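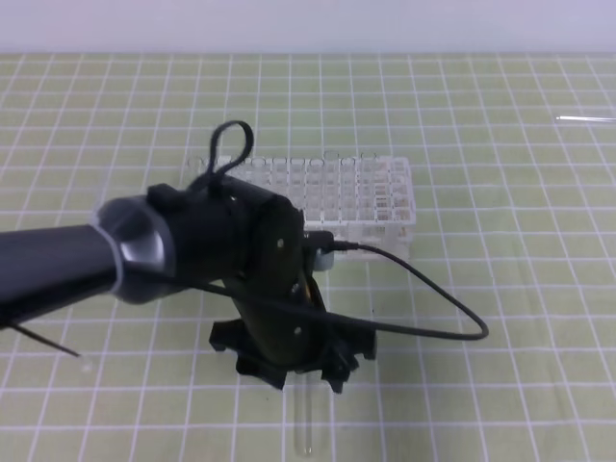
Item 3: clear glass tube held upright over the green grid, clear rack behind.

Room 277 walk-through, small bench area
18 Oct 2024
Marks used: OK / WATCH / FIX

Same form as in March, with my comments under each line. I know Amirul prefers it when I just tick the boxes, but then he comes and asks me what I meant, so I'm writing it out (and yes, I had the whole morning for it, which was lovely).

1. Way in and floor space
Door opens all the way: OK
Floor clear to the sink: OK
Exit sign lit: OK
Comment: Big improvement! Last time I had to squeeze past the Purba delivery cartons to get to the eyewash. They're in the store room now, flattened and tied. Please keep doing that.

2. Eyewash and first aid
Eyewash bottles in date: OK
First aid box stocked: FIX
Comment: We're low on the small adhesive bandages again, and the burn gel is open. I've put both on the Tukero order. If you take the last of something, write it on the card inside the lid - even a scribble will do.

3. Glassware
Tubes free of chips and cracks: OK
Rack stable: OK
Broken glass bin under the fill line: WATCH
Comment: I went through the test tubes with my fingertips (gloves on, don't write to me) and held each one up to the window. The glass tubes are clear enough to read a grid line through, so any crack ought to show up when you look for it. Tubes go back in the clear rack when you finish with them. They have round bottoms, they will roll, and I'd like to retire without ever sweeping one up again. The bin isn't over the line yet but it's getting there, so whoever is in next, take a look and swap it if you need to.

4. Work surface
Surface lies flat: WATCH
Free of cuts and lifted edges: OK
Nothing stored on the edge: OK
Comment: The lines go a bit wavy in places, where the surface isn't sitting quite flat. I pressed on it and nothing rocked, but a tube stood on a ripple is a tube I don't trust. Amirul, could you lift it and lay it again when the bench is clear? If it springs back up we'll try a couple of Guvwood boards on top overnight. I'm fond of the pale green, by the way. Spills show up on it nicely and it's easy on the eyes after a long afternoon.

5. Walls and joins
Wall clean: FIX
Seam where the wall meets the work surface: OK
Panels sound: WATCH

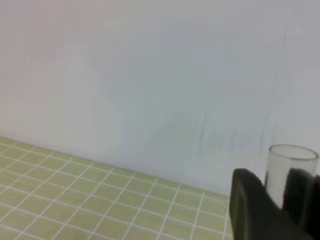

Item 5: wall and seam, faint gray smudges low down on the right.

Comment: Most of the wall is in great shape, plain and matte with nothing hanging off it, just how I like it. The smudges down near the seam are what I'm marking for cleaning. They're soft gray streaks and I'd guess scuffs or plain old grime. Try a damp cloth and the mild Kisow cleaner first, and please don't go at it with the scrub pad - we lost the finish on the other wall that way. There's also a very thin line running down the wall farther right. It could be a joint or it could be a hairline crack, and I couldn't make up my mind. I've put a pencil tick at the top end of it so we can compare next time. If it has grown past the tick, call me and I'll get somebody in.

6. Cords and outlets
Plugs and covers sound: OK
Test tags in date: OK
No cords across the walkway: OK
Comment: All good. The extension reel by the door has a date tag I can hardly read, so I rewrote it in marker.

7. Ledge and pots
Comments are on the next sheet, I ran out of room.

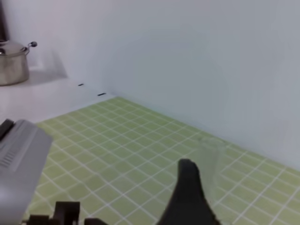

Ikhsan Subramaniam
Bench Room Safety Coordinator

Ledge clean: OK
Pot and lid in good order: OK
Pot parked safely: WATCH
Comment: The ledge is bright and clean and I have no complaints, whoever wiped it down gets a gold star from me. The stainless pot looks good too, with the lid on and the handle and its dark knob in place. I gave the knob a wiggle and it's tight. What I would like is for people to think about where that handle points. It sticks out to the side, and a sleeve can catch it as you reach across. Turn the lid so the handle sits along the back wall before you walk off.

The ledge is a little higher than the green surface, so slide nothing from one to the other. Lift it! Pots with anything hot in them stay on the ledge until they've cooled below 40 degrees C, and the thermometer is in the top drawer.

8. Storage and labels
Labels readable: FIX
Bottles of 200 ml and under in the tray: OK
Comment: 2 labels have faded to nothing. I've set those bottles aside on the top shelf and they stay there until someone tells me what's in them.

To do before the next walk-through
Restock first aid box - me
Wipe wall smudges - Amirul Osman
Lay the surface flat - Amirul Osman
Replace faded labels - whoever filled the bottles
Check pencil tick on the wall - me

Copy on the clipboard by the door. Add your own comments underneath, and sign them please.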